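I gave up on a tidy counter in October, and I've been a happier cook ever since. My friend Shanthi Kanagaratnam keeps 10 things out, tops (she swears!). I like mine within reach: mug, beans, bread, paper towels, and a towel folded over the toaster oven until I need the oven. 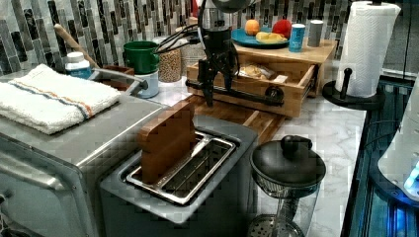 Lakard Magazine | Home & Kitchen Desk

The bread drawer is my favorite. Mine cost 2 dollars at a yard sale, and I'd have paid 74!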